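Using Up Leftover Vacation Money Before It Goes Stale

If you're anything like me, you come home from a trip with a pocketful of foreign cash and every intention of dealing with it, and then October comes and it's still in the sock drawer. I've tidied up 34 envelopes of the stuff for friends and family by now, so let me walk you through how I do it.

Step 1. Gather it all up
Go through coat pockets, sleeves with those little zips, toiletry bags, the car. Give yourself an evening and put on some music!

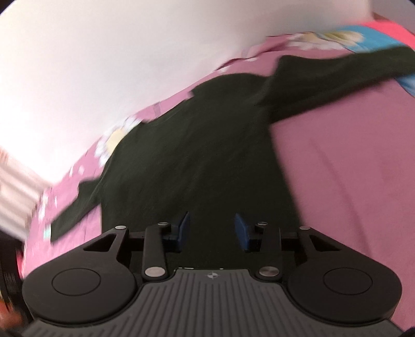
Step 2. Sort it by country, then by notes and coins
Keep the notes flat. Coins are harder to sell, and many counters won't touch them, so bag those separately and write the currency on each bag. Old notes that have been withdrawn get their own pile too — don't throw them out, as the issuing bank may still take them.

Step 3. Get 3 quotes
I usually try Balogh in Zukcombe first, then Pliso, then whoever is open in Sulcombe. Ask what you'll have in your hand after fees, and ask whether the rate changes for small amounts. My neighbor Norbert Gulyás once brought in more than 2000 forint expecting a nice dinner out of it, bless him, and got enough for a coffee.

Before you set off, check your pockets again, even on the clothes you've already put aside.

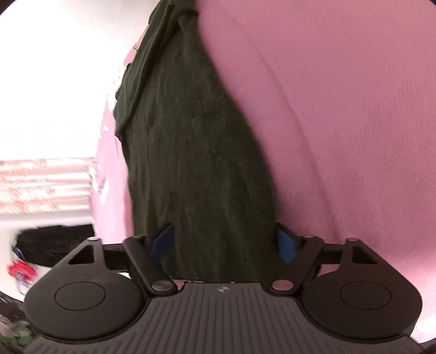 Green on pink, mid-tidy

Step 4. Take your ID and go before lunch
The lines are shorter, and you can have your receipt checked while you're still at the counter.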